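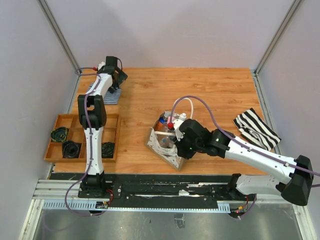

Wooden tabletop with grey walls around it and two robot arms along the near edge.

Dridwood: a glossary of everyday timber and furniture words

Hello and welcome! Dridwood is a plain-text word list for people who write or read about furniture in Australia and keep tripping over the vocabulary. It started life as a scrappy page of notes while I was sorting through second-hand listings (I was after a sideboard and came home with a blanket box, as you do), and it has grown into something I'd like other people to be able to use.

What's in it

The glossary is grouped into 11 sections, covering things like joints, finishes, colours, hardware and the many names for a small table. Each entry has a headword, a short meaning in ordinary English, and any other spellings I've come across. More than 60 entries also have a note on regional use, mostly where someone's grandparents would say one thing and a shop would say another.

Files

brarix.txt is the main list, one entry per line, with the fields separated by tabs
pravivby.txt holds the variant spellings, each pointing back to its headword
notes.txt is my running commentary, which rambles, so please don't parse it

Everything is saved as UTF-8. If your spreadsheet program turns the accented words into rubbish, choose the encoding by hand when you import and they should come good.

A word about colour

Colour terms have been the hardest part by a long way. One seller's "honey" is another's "amber", and "natural" seems to mean whatever was left in the tin. I've kept the definitions loose on purpose and grouped the words into families (pale, golden, orange-brown, red-brown, grey and near-black) so you can search by family if you don't trust the word itself.

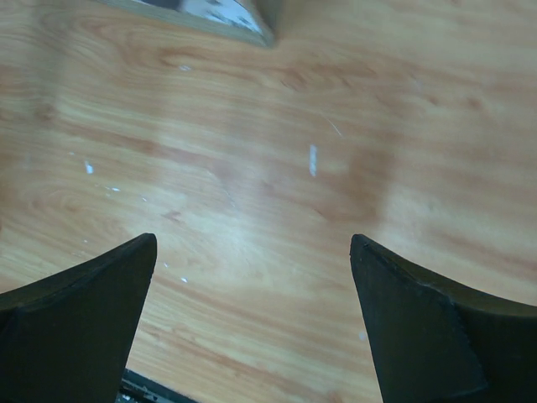 The same goes for grain. "Straight", "wavy" and "figured" are used fairly steadily, but "rustic" covers such an enormous patch of ground that I've given it 3 separate meanings and I'm still not sure that's enough!

Known gaps

Upholstery is barely touched. Outdoor furniture is thin as well, and the section on drawer runners was written from memory late on a Friday, so treat it kindly. Trade terms used only by cabinetmakers are left out unless they've wandered into common speech.

Using and fixing it

You're welcome to copy, trim or rearrange the list for your own project, including a commercial one. A mention of Dridwood is appreciated. If you spot a mistake, open an issue with the headword and the spelling or meaning you'd prefer, and tell me where you've heard it used. The next tidy-up is planned for October.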